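Tiltside notebook, October, Saturday

In at 8:15. Radiator on, kettle on, both complaining.

Job for today was the top for the long table, the one Festville wants back before their market. Gunnel had left a note on it saying "looks fine to me," which I have learned to read as a starting gun.

Sanding, where we are: 120 done last week, 180 done Thursday night by Manikandan, who stopped at the far corner when his ride came. I picked up at the corner with 240, then the whole top by hand with 400, with the grain, as far as this grain can be said to go in any one direction. It wanders. It bunches up in the middle and fans out again like it changed its mind. Marit wants it called maple on the invoice. Gudrun says birch. I wrote "pale" and went to get more coffee.

Wiped down twice. Raking light from the window side shows no swirl marks that I can find, and I looked for them with real ill will.
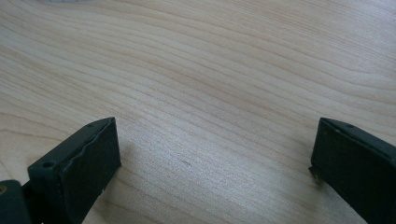
Long table top, daylight. Grain sweeping up toward the right.

Finish: still arguing. Sigrun is for the hard wax oil, two thin coats, buff between. Gudrun is for the water-based matte, on the grounds that oil will turn it the color of weak tea. I did test patches of both on the offcut from the underside rail and labeled them A and B, and then someone stood the Kong mug on the labels. One of them is yellower. I suspect I know which — redoing it Monday with pencil on the back.

Invoice from Zavov came in at 1,296 for the month. 90 of that is sanding discs, which seems like a lot of discs until you look in the bin. Marit has it.

Still to do:
Redo test patches, label on the BACK
Underside, one coat of whatever wins
Ask Festville if they want the old feet or the new ones
Find the good tack cloths (Gunnel?)

Left the top bare overnight with the sheet folded on the shelf. No mugs on it, please. This includes the Kong one.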